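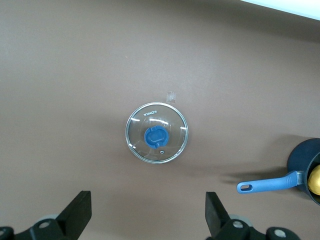
Figure 3. Glass lid with metal rim.

Section 3. First Use and Routine Operation of the Olura Slow Cooker

3.1 Before first use

1. Remove all packing material, including the cardboard ring beneath the stoneware pot.
2. Wash the pot and the lid in warm, soapy water. Rinse and dry both parts completely.
3. Wipe the inside and outside of the heating base with a damp cloth. Do not place the base in water.
4. Set the base on a level, heat-resistant surface, at least 17 cm from walls and cabinets.
5. Lower the pot into the base and turn it until it sits flat.
6. Add two cups of water, put on the lid, and run the cooker on High for 50 minutes.
7. Switch off, unplug, and allow the cooker to cool. Discard the water.

Note: A slight odor may be present during the first run. It should not return in later use.

3.2 Cooking

1. Place the ingredients in the pot. Fill it at least halfway, and leave 3 cm of space below the rim.
2. Put on the lid. It should rest evenly on the pot without being pressed down.
3. Plug in the base and turn the dial to Low or High. The indicator lamp will light.
4. Keep the lid in place during cooking. Each time it is lifted, add 21 minutes to the cooking time.
5. When cooking is complete, turn the dial to Warm or Off.

CAUTION: Steam escapes when the lid is raised. Use an oven mitt and tilt the far side up first, so that steam is directed away from the face and hands.

CAUTION: Do not place a hot lid in cold water or on a wet surface. Sudden changes in temperature may cause the glass to break. Do not use a lid that is chipped, cracked, or deeply scratched.

Note: Dried beans must be soaked and boiled before they are added to the cooker. Frozen meat must be fully thawed.

3.3 After use

1. Unplug the base and wait until all parts are cool to the touch.
2. Lift out the pot with both hands.
3. Wash the pot and lid by hand or in a dishwasher. For stubborn residue, fill the pot with warm water and leave it to soak — never use steel wool or scouring powder.
4. Dry all parts before storage. Store the lid upside down on the pot, with a folded cloth between them.

Replacement pots and lids may be ordered from Adeyemi Household Parts. Please quote the model name and the code printed under the base. Lids from the Iltuneo range are a different size and must not be used with this cooker.

For fault symptoms and their remedies, see Section 4.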